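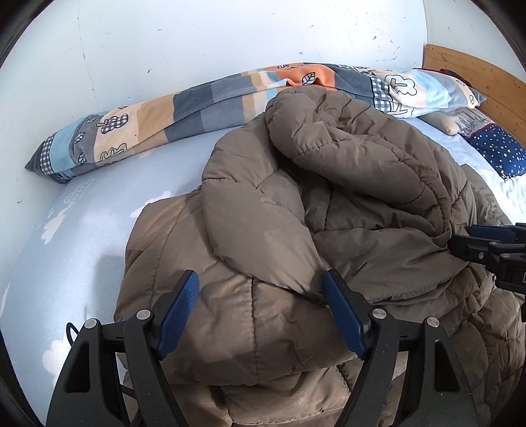

Storing and laundering down-filled coats between seasons in shared housing

Posted in: Household and Laundry, Cakthorpe Residents' Help Forum
Viewed 831 times

Tanveer Paracha

Good afternoon. I am writing on behalf of my household at the Umberg Street residences, where we have three winter coats of the quilted, puffer type that need to be cleaned and put away before the warm months. The building laundry room has two front-loading machines and one older top-loading machine with a center post. The posted rules state that "bulky items" are permitted only before 10 a.m., but they do not say whether a coat is a bulky item.

I would appreciate guidance on the following matters. First, may coats of this kind be washed in a household machine, or must they be taken to a professional cleaner? The cleaner on Surdu Avenue has quoted us a price that seems high for three garments. Second, how should they be dried? Last year one coat came out of the dryer with the filling gathered in hard lumps at the bottom of each section, and it has not been warm since. Third, is it acceptable to keep them in vacuum storage bags until October? We have very little closet space, and the bags would fit beneath the beds.

Two of the coats are labeled as down. The label on the third has worn away and cannot be read.

Thank you in advance for any assistance.

hallway_closet_61

Vacuum bags are fine. We have used them for years with no problems. Wash on cold and hang to dry.

Marrow Lane Laundry Desk

Thank you for your inquiry. The Laundry Desk responds to general questions from residents of Cakthorpe and the surrounding area. The following information should be read together with the care label on each garment. Where the label and this response differ, the label should be followed.

Washing. Most down coats may be washed at home in a front-loading machine. A top-loading machine with a center post should not be used, as the post can catch the fabric and strain the seams. Close all zippers and snaps, empty the pockets, and remove any fur or leather trim. Wash one coat at a time on a gentle cycle in cool or lukewarm water. Use a small amount of detergent made for down. Ordinary detergent tends to leave a residue that holds the clusters together, and fabric softener should be avoided altogether. A second rinse is strongly recommended.

Before washing, inspect the seams under a good light. Small feathers working through the stitching are common and do not indicate a fault. An open seam is a different matter and should be mended first, or the filling will escape into the machine and into the next resident's laundry.

Handling after the wash. A wet down coat is considerably heavier than a dry one. Lift it from beneath with both arms. Do not pull it out by a sleeve or the hood, and do not wring it. An additional spin cycle will remove a good deal of water and shorten the drying time.

Drying. The lumps you describe are most often wet down that was not dried completely. Set the dryer to low heat and include two or three clean tennis balls or wool dryer balls. Stop the machine every half hour, shake the coat, and break up any clumps gently with the fingers. The full process commonly takes three hours or more. The outer shell will feel dry long before the filling does. When you believe the coat is finished, leave it on a hanger overnight and check it again in the morning by pressing each section between your hands. If any section feels cool or heavy, return the coat to the dryer.

The coat that was damaged last year may well be recoverable. Wash it again as described above and allow a full afternoon for drying. We have seen many coats restored in this manner, although we cannot promise a result when the filling has been damp for a long period, particularly if there is a musty odor.

The coat without a label. Press a section of the coat between finger and thumb. Down feels soft and uneven, often with a few fine quills, whereas polyester filling generally feels smooth and uniform. If you remain uncertain, treat the coat as down. The gentle method will not harm a synthetic filling.

Storage. We respectfully disagree with the previous reply on the subject of vacuum bags. Down kept under compression for several months may lose some of its loft, and any moisture left in the coat is sealed in with it. A large cotton bag or an old pillowcase placed loosely in an under-bed box is preferable. If space does not permit this, a vacuum bag may be used with only part of the air removed. Store the coats clean, as body oils and food stains attract insects.

With regard to the posted rules, please contact your building office. In most buildings served by this desk, a full-length coat is treated as a bulky item and a waist-length jacket is not.

Urkmont Mending Circle

The reply from the Laundry Desk is thorough, and we wish to add only two points.

Small tears in the shell may be closed temporarily with adhesive repair patches of the kind sold for tents. Round the corners of the patch with scissors before applying it, and press it firmly for one minute. Please do not sew directly through a quilted section, as each needle hole provides a further opening for the filling.

Residents who would prefer to have a seam mended by hand may bring the garment, clean and fully dry, to Room 249 at the Urkmont Community Building. Sessions are held through the end of April, beginning at 6 p.m. There is no charge for seams. Replacement zippers are charged at cost, and the garment must be left with us for two weeks.

Tanveer Paracha

I am grateful to all who replied. The building office has confirmed that our coats are to be treated as bulky items, and I have reserved the larger front-loading machine for 8 a.m. The lumpy coat will be washed first. I will bring the one with the open cuff seam to Room 249.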